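We use cookies to remember your preferences and to see which pages are read. Accept all | Manage settings

An open day at the Ornstead workshops

I had been meaning to go to the Ornstead open day for years and had always found some excuse (rain, a cold, once a wedding), so when Raíssa Furtado rang on the Wednesday to say she had a spare seat in her car, I said yes before she had finished the sentence. We set off early with a flask of tea and a bag of buns, took the wrong turning at Zindombridge as everybody seems to, and still arrived before the doors were open. There was a queue already, mostly families, with a very patient spaniel at the front of it.

The day is spread over two floors. Downstairs you have the sawing and sanding, which you watch from behind a rope, and a long wall of old toys from the Sampaio collection, 123 of them, every one with a handwritten label. I could have spent the whole morning there. There was a pull-along duck very like the one my brother had, with the same cross expression, and I stood in front of it for so long that Raíssa went off and found the café without me.

Upstairs is where they keep the blocks, and it was the blocks I had really come for. I grew up with a big biscuit tin of them, odd sizes and odd colours, handed down from cousins, and I still think there is hardly a better thing to give a child. Reinaldo Portela showed our group round. He has a lovely slow way of talking and doesn't mind being interrupted, which was just as well with six children under his elbows. He talked about colour for a good while, and how plain wood sits next to painted wood, and why he likes a set to have a few oddments in it that don't match anything. I was very taken with a little stack on a grey and beige stone-patterned top: a pale wooden block at the bottom with small black numbers on its side, pink and olive green on that, and a long orangey one lying across, sticking out to the right.
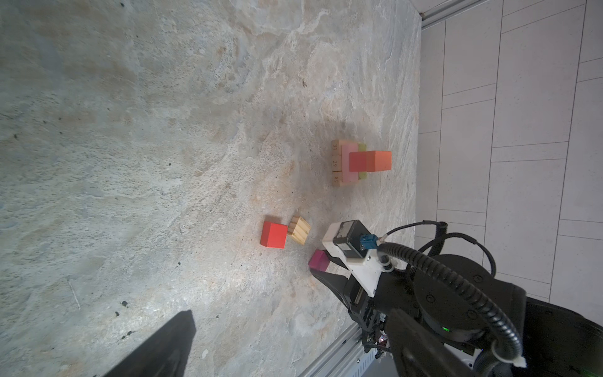 Lempi Peltonen thought the long block ought always to go at the bottom, as she was taught, and that children who put it on top were only asking for tears. Reinaldo smiled and said he had met plenty of people who felt the same, and that they were welcome to come and build it their way at the afternoon session. She did come, too, and built a very handsome bridge.

I'm with the children on this one, I must say. Half the pleasure of a tin of blocks is seeing how far out you can push the long one before it goes, and the crash is the other half! My own favourites were always the cubes, and I was pleased to see a bright red one and a small magenta one among the colours. There was also a small piece of pale wood with grooves in it, which set Raíssa and me wondering what we would have used it for. She said a ploughed field. I said a roof, or possibly a very small washboard.

We had our buns on the stairs, the café being full, and went back up for the talk at two. It was given by Jussara Bragança, on looking after wooden toys, and I took more notes than I have since school. A barely damp cloth and never a soaking, dry them on a towel away from the radiator, a bit of fine sandpaper for a rough corner. She had brought a box of Dimska blocks from a jumble sale to practise on, and let the children choose which ones should be cleaned first. They chose the filthiest, naturally.

Afterwards we wandered back for a last look. Blocks never do stay with other blocks, do they? In our house there was always a teaspoon or a pencil in the tin, and so I felt quite at home seeing a fork with a dark green handle and a blue-and-white marker on the same marbled grey surface as the colours. The red piece with the curved top is the one I would have slipped into my pocket as a girl, and I would have fought anyone for it. Raíssa preferred the plain tan one.

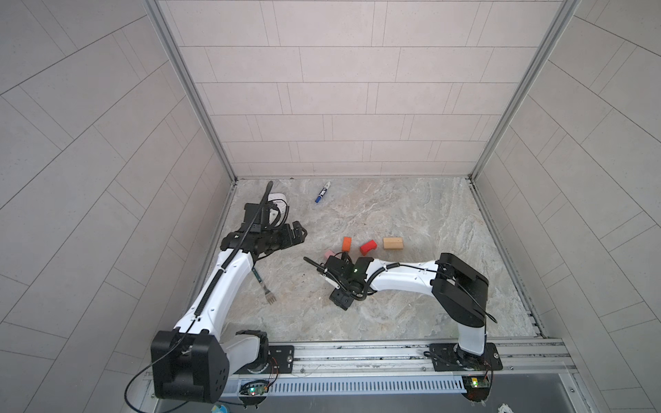

Orange, red, pink and plain wood, with the fork and the marker for company.

The shop is by the back door and I would advise going before three, when it fills up. I bought a bag of 21 plain offcuts for my nephew's little boy, and a tin of wax I certainly didn't need. Parking is in the field behind and was free; bring boots if it has been wet. There is a lift to the upper floor, but it is slow and small, and pushchairs have to be left at the bottom.

They hope to hold the next one in October, with the sawing demonstration moved outdoors if the weather allows. Raíssa has already said she'll drive, so long as I do the map reading through Zindombridge.

Contact us | © Ornstead Workshops Visitors' Pages | Back to top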